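Arton portable ceremony PA review

By Kenna Cairns

Filed under: Ceremony gear, Sound

The Arton is a small battery-powered speaker with a handheld wireless microphone, sold mostly to fitness instructors and market stallholders. It costs $139. I bought mine at full price in November, when my old Whitelaw started cutting out in the middle of vows, and I have used it through a summer of civil weddings, a couple of namings and a vow renewal on the council lawn at Meltmont.

I am a marriage celebrant and most of my bookings are small. The couple want it done outdoors, or in somebody's lounge room, or on the steps of a public building they happen to like. A full sound system is too much for that. No sound at all is a problem too, as there are words I am required to say and words the couple are required to say, and the witnesses should be able to hear them.

What you get

The box has the speaker, the microphone, a charging cable, a shoulder strap and a foam windshield. There is no stand. The speaker has a threaded socket underneath and went straight onto the stand I already had from the Whitelaw. If you don't own one, add that to the price.

There are three channels, each with its own volume knob: one for the wireless mic, one for a second mic by cable, and one for music over Bluetooth or a lead. The knobs are stiff enough that they don't move in the car. The labels are printed in pale grey on black and I can't read them in full sun, so I have put a dot of nail polish beside the music knob.

Sound

For speech it is good. My voice comes out sounding like my voice, a bit thin on the low notes, and I don't have to hold the microphone right up to my mouth. Grooms who mumble are still hard to hear, but they are easier to hear than they were.

I would use it for up to 40 people outdoors and not many more. At a garden wedding with about that number the back row heard everything, including the reading, which was given by a nervous teenage cousin. At a larger one beside the river at Meltmont, with a breeze coming off the water, the people at the back told me afterwards they had missed most of it. I had the volume as high as it would go without squealing. For a crowd that size you want two speakers or something bigger, and the Delletti is the one I'd hire.

Music is passable. It will get a bride down an aisle and cover the signing. There isn't much bass, and an acoustic guitar comes through better than anything with drums. If the couple have picked a big orchestral piece I warn them beforehand.

Battery

The maker claims six hours. I have never run it that long in one go, but I have done two ceremonies on the same charge, with rehearsals, and the light was still green when I packed up. The light goes from green to red with nothing in between, which I don't like. I charge it the night before every booking regardless.

The microphone has its own built-in battery and charges by the same cable as the speaker. You get one cable, so either you do one after the other or you buy a second. I bought a second.

The Bluetooth problem

My main complaint is the voice prompt. When you turn the speaker on, a recorded voice announces that it is ready to pair. When a phone connects, it announces that as well, and when a phone drops out it tells everyone. You cannot turn the voice off, and the music knob has no effect on how loud it is. At one ceremony my phone lost the connection during the ring exchange and the whole lawn was informed of it.

I now run the music from an old tablet through the lead and leave Bluetooth alone. It works without fuss. I wrote to Arton asking whether the prompt could be disabled and got a polite reply saying it couldn't on this model.

Carrying and setting up

The speaker is light enough to carry in one hand with my folder under the other arm. The strap digs in if you are wearing anything sleeveless. Setup is quick: stand up, speaker on, mic on, say a few words, adjust. I allow fifteen minutes and usually spend most of them talking to the photographer. 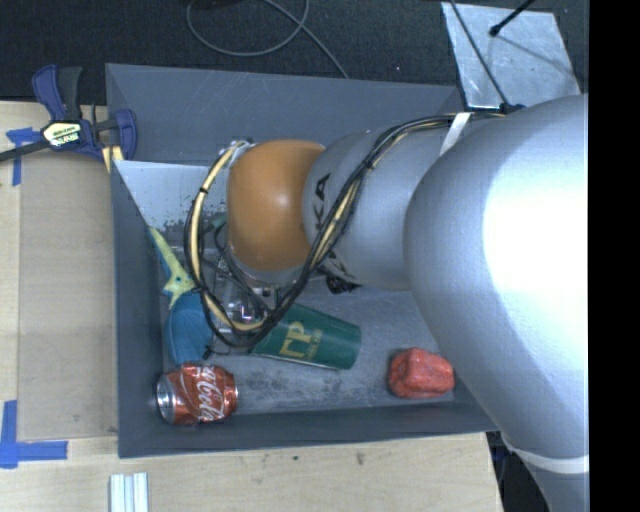 Robot arm over a dark grey bin on a wooden tabletop.

I would have liked a carry bag. The one sold separately is overpriced and has no pocket for the microphone, so mine travels wrapped in a tea towel inside a cooler bag from the supermarket. The corners of the speaker have picked up a few scuffs since summer but nothing has cracked or come loose. It got lightly rained on once – I threw my jacket over it – and it has worked since. I wouldn't count on that, as the manual says to keep it dry.

Compared with the others

The Whitelaw I had before cost a bit more and sounded slightly fuller. Its microphone took ordinary batteries, which I miss, because you can buy those at any servo on the way. But the signal was never reliable near buildings, and by the end it wasn't reliable anywhere. I have had no dropouts on the Arton microphone, even on the council steps with everyone's phone going.

The Delletti is a proper column system and is better in every respect except price and weight. If I did large weddings every weekend I would own one.

Verdict

Good value for small ceremonies, citizenship morning teas, speeches in a park and that sort of thing. Clear speech, steady wireless mic, decent battery. Marked down for the voice prompt, the labels and the single cable. If you mostly need Bluetooth music, try something else.

Bought by the reviewer. No discount or sample was supplied.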